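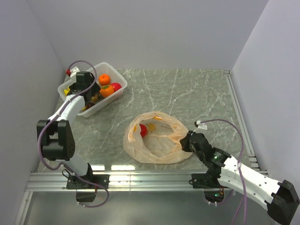 Bagging task, left gripper over the fruit basket, right gripper at the rim of the bag.

November, evening

Third session on the bagging task for the Kisholm student project. The left arm picks from the basket, the right arm looks after the bag. We reached 46 recorded episodes before I stopped to check the files. The target is 1,000 by the end of term, so the present rate is too low.

The bag is the main difficulty. It is thin plastic and the opening changes shape each time it is handled. If the right gripper closes too far in, it pinches both layers and the mouth shuts. I moved the grasp point out to the very edge of the rim and reduced the closing speed. Better, but I have not tested it with a heavy load.

Persimmons are awkward because of the leaves. The fingers catch on them and the fruit turns on the way up - usually harmless, but it adds a second or two. The mandarin gives no trouble.

Cable on the left arm needs watching when the elbow folds. I fitted one more tie and ran the full range by hand before switching the drives back on. No snagging.

Episode 12 is unusable, timestamps out of step between the two arms. Deleted it and restarted the Mimier logger. Log entry 661 shows the same fault from last month, so it was never properly fixed. I have put it on the list for the Grurkent meeting.

Next: basket turned the other way round, same fruit, same bag. Then write up the grasp settings.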